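Recording Two-Handed Cap Demonstrations with Hand-Held Grippers 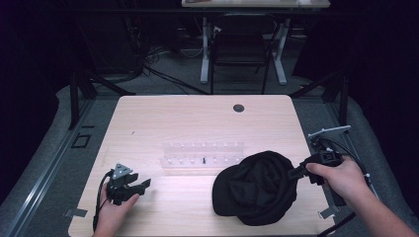 Iltton, 12 November 2022

By Margit Tangen

These are the steps we use for collecting cap-handling examples on the Rainer bench. They assume you have already done the login and calibration pages. Plan on 300 accepted episodes per task, split between at least 3 operators.

Before you start

Clear the tabletop except for the cap and the clear peg rack. The rack stays behind the cap, a little left of center. Check that the clamps along the near edge of the table are tight. If the table has shifted, redo the calibration.

Run each gripper cable back past your forearm, never across the work surface. Open and close both grippers fully and watch the width reading on the monitor. Wipe the marker plates with a dry cloth.

Recording an episode

1. Put the cap on the right half of the table, crown up. Change the angle of the brim each time. Leave the creases as they fall.

2. Hold both grippers over the table with the jaws open. Wait for the tone.

3. Bring the right gripper in and close on the rear edge of the cap, near the adjustable band. Keep the left gripper low and open over the bare wood while you do this.

4. Pause briefly once the jaws have closed. The segmenting script looks for that pause.

5. Bring the left gripper to the brim, lift with both hands, and set the cap down on the left half of the table.

6. Open both grippers, back away and press the pedal.

A normal episode takes 14 seconds. Anything over 23 is flagged for review.

What to keep and what to drop

Keep a missed grasp if you recovered from it in the same episode, and tag it "retry". Drop the episode if a hand touches the cap or a marker plate is hidden during the grasp. Do not trim episodes yourself. Emiliano Domínguez does that when he loads them into Nernance.

Swap operators after each block and enter your initials in the session sheet. Questions about tags go to Agustina Acuña.

Next page: Checking tracking loss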